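2nd April

# Arm tips, after the night mine dropped a mug

I run a small robot arm on a dark bench for kitchen-type chores, and I practice everything in simulation before I let the real thing near my dishes. Good habit, bad luck – the fault that got me passed every practice run! The fingers closed on a mug, the arm lifted, and 15 seconds in, the grip let go. One dead mug, one very scratched tile, and a week of me poking at settings after supper. So these are the things I do now.

## Know what's under the arm

Before any run I look at the spot the arm hangs over and ask myself what happens if it goes limp right there. I like a big open box with thick walls, nothing in it, and I do the first moves over that. Mine's called the Dakberg in my notes (I name everything, sorry). Look from up high and from behind too, so you find out how much of the arm you lose sight of once it's down past the rim.
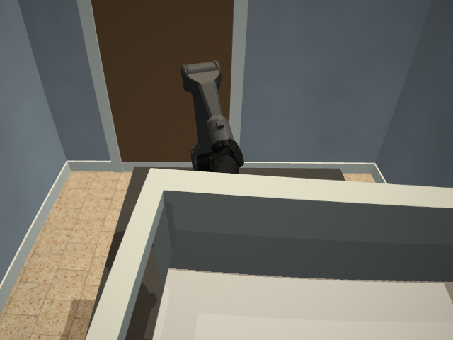 ## Check the close before the lift

My log said error 511, and I'd been ignoring it for days as one of those chatty little warnings. It meant the fingers had reported "closed" with no squeeze behind it. Well, closed on nothing looks the same as closed on a mug if all you read is position! I added a pause after the close and a second reading, and if the two don't agree, the arm stays put. Costs me nothing I'd notice.

I also slowed the wrist way down near anything with knobs. A bumped knob on a stove is a whole different evening from a broken mug, and my Anton script used to swing past at full speed without a care. 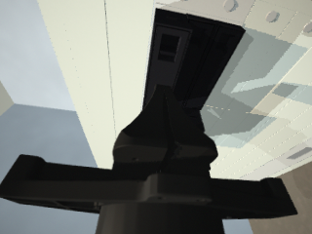
*Fingers shut, knobs off to the right.*

## Odds and ends

- Stop button where your hand already is. Mine was behind the toaster – don't do that.
- Turn the speed down to 9 percent for anything new and leave it there longer than feels reasonable.
- Write the error numbers on a card and tape it up by the bench.
- After a drop, restart from the home position. I tried to resume mid-move once and it reached for a mug that was already on the floor.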